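I sold off a good part of my signed photo collection this winter, and a couple of people have asked me how it went, so I'm writing it down while I still remember the order of things.

I started collecting when I was in high school. Back then you wrote to the actor or the ballplayer at whatever address you could find, put in a stamped return envelope, and waited. Sometimes you got a signed photo after eight months. Sometimes you got a printed one that looked signed until you tilted it under a lamp. I kept both kinds, because at fifteen I couldn't tell them apart.

By last fall I had 404 pieces. Most were 8x10 photos, plus index cards, a few programs from summer theater, and one baseball with a signature so faded that I'm taking it on faith. They were in binders in the hall closet. We needed the closet.

The first job was sorting. I made a spreadsheet with the name, the item, how I got it, and anything I had to back that up. The last column turned out to be the one that mattered. If I'd mailed away for it and still had the envelope, I wrote down the postmark. If I'd bought it, I wrote down the dealer. If I had no idea, I wrote "unknown," and I wrote that a lot more than I'd have liked.

Jovita Salinas helped me with the second pass. She used to run a table at the Brillcombe card and paper show and has handled a lot more of this stuff than I have. She went through the binders at my kitchen table on a Friday night and put sticky notes on anything she thought was a secretary signature, a stamp, or autopen. She used up most of a pad. What she looked for was fairly simple. Stamped signatures sit flat and have an even edge all the way around. Autopen lines often start and stop with a little dot and don't get lighter where a hand would speed up. Secretarials are harder, and there she mostly went by memory and by comparing against scans.

She pulled 67 pieces. I argued with her over two of them and she was right about one. The other we left as undecided, and it's still in my desk.

After that I had to decide what was worth sending out for an opinion. This is where I had the wrong idea going in. I figured I'd get everything checked and sell it all with paperwork. Once you add up the fee for each piece, the shipping both ways and the insurance, it makes no sense for a signed photo that sells for twelve dollars. I drew a line at forty dollars of likely value. Anything under that would be sold as is, with whatever history I had written out on a card.
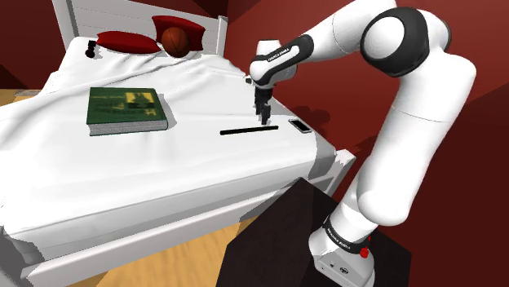
That left 51 to send. I packed them in batches, each photo in its own sleeve between two pieces of stiff board, with the board taped at the corners and no tape anywhere near the photo. I put a copy of the spreadsheet rows in each package and kept a phone picture of every item, front and back. The backs are worth doing. Old pencil notes and photographer stamps are there, and if something gets mixed up they're an easy way to prove which one is yours.

They took nine weeks. Six came back as "unable to give an opinion," and three came back as not genuine. One of the three was a piece I had paid real money for in my twenties, from a dealer called Beddoe who had a shop over a shoe repair place. The shop is long gone and I never kept the receipt. I don't think he knew either. I tore up nothing, but I wrote "not authentic" on the back of all three in pencil and they aren't for sale.

For the selling I tried two routes. The better pieces went to Stelleck, a small auction house that does paper and entertainment items a few times a year. I dealt with Dwynwen Jarman there, and she was quick to answer email and clear about the commission. She grouped some of mine into lots, which I didn't love, and she told me up front that a couple of names I was proud of don't have many buyers anymore. There was a character actor from westerns that I'd waited almost a year for. It opened at ten dollars and closed at ten dollars.

The cheaper ones I sold myself, online and at one show in December. The show was slow in the morning and better after lunch. People at shows like to ask how you got things, and the ones with a story went first even when the name was a small one. I sold a signed theater program to a man whose aunt had been in the chorus. He found her name on page four.

After commission, fees, postage and a table rental, I cleared $3,973. I'd guess I spent less than that over the years, but I never tracked it, and I'm not going to count the stamps.

A few things I'd do differently. I'd write on the sleeve, at the time, where each piece came from. I'd keep every envelope. I'd get photos out of those old sticky-page albums right away, as I lost four to the glue. And I'd have asked Jovita to look through the binders years ago, before I got attached to some of them.

I kept thirty or so. They fit in one archival box, a Stalteo with the metal corners, and it goes on the shelf over my desk. The closet has coats in it now, and the vacuum.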